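4. Comparing finger sets on the hand-held gripper

Use this section when you have two or more finger sets and need to pick one for a job. It applies to the Canach hand-held gripper with the wrist camera fitted. Allow 27 minutes per finger set.

4.1 Before you start

1. Clear a flat white surface and wipe it down.
2. Fit the first finger set. Tighten the screws by hand, then a quarter turn more with the driver.
3. Start the camera view and check that both fingers show in the lower part of the picture.
4. Open the gripper all the way and set the zero point in the controller menu.

CAUTION: Keep your free hand away from the gap while the zero point is being set.

4.2 Lining up on the test object

1. Put a frosted plastic box on the table, ahead of the gripper.
2. Hold the gripper so the box sits between the two fingers in the camera view.
3. Keep other items, such as small cartons, outside the gap.
4. Check that the contact faces of both fingers can be seen. If one is hidden, loosen the camera mount and turn it slightly.

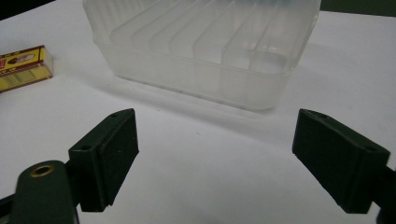

Terence Mellor: With the Tetteh fingers I had to redo the zero point after every swap, even when the screws went back in the same holes. Worth adding to the steps. The readings drifted by the third swap when I skipped it.

The zero point is now part of the swap procedure in 4.4. It takes 9 seconds and applies to all finger sets.

4.3 Running the trial

1. Close slowly until both fingers touch the object, then stop.
2. Lift, hold, and set the object down in the same spot.
3. Open fully and back away before the next try.
4. Repeat until you have 80 tries, and log each one as held, slipped or missed.

NOTE: Frosted plastic gives weak edges in the camera view. If the controller loses the object, lower the room lights before you change any camera setting.

4.4 Changing fingers

1. Open the gripper fully and lock the trigger.
2. Take out the old fingers. Leave the brass inserts in the mounting arms.
3. Fit the new set with the contact faces turned toward each other.
4. Set the zero point again, with nothing between the fingers.
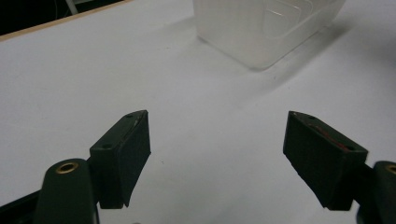 Figure 4-2. Fingers open, with a clear gap between them.

5. Enter the name of the new set in the log and go back to 4.2.

CAUTION: Do not mix fingers from different sets. Uneven pads push the object to one side and spoil the results.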